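Mailing a thick paperback without wrecking the spine
Posted by turunen_reads, June 3, 2025

I need to send a fat Chinese paperback to a cousin in Detmont. The last one I mailed, in May, showed up with crushed corners. It was in a plain padded envelope. What should I use instead? 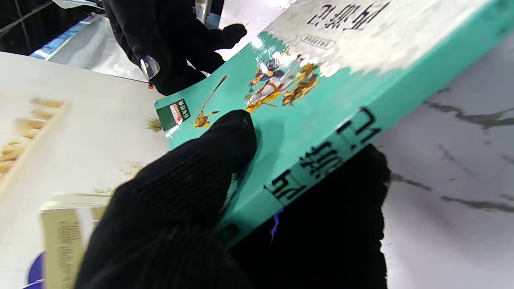 Journey to the West, teal cover

Colleck
Skip the envelope. Wrap the book in paper, then tape cardboard on both sides, cut a little bigger than the cover – the overhang is what saves the corners. I've sent nearly 300 books this way and had 2 complaints.
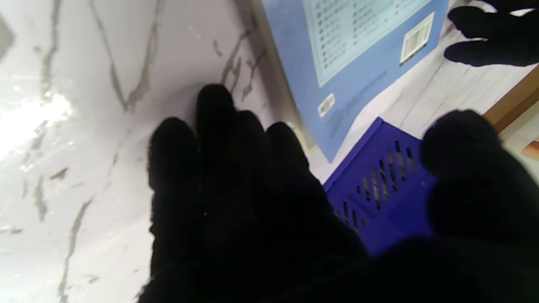 Marble-pattern top, black knit glove

purkgate603
Just use a box. Envelopes are garbage for anything thick. Fill the gaps so it can't slide. 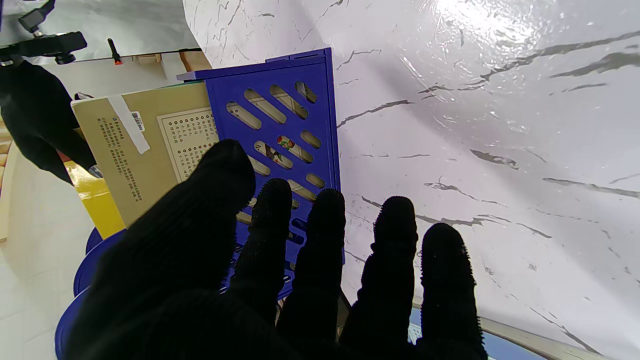
Does it still count as media mail if I put a letter in with it?

A short note that goes with the book is usually fine, but a real personal letter can bump up the price. Ask at the counter before you seal it – rules on inserts are picky. I send letters separately.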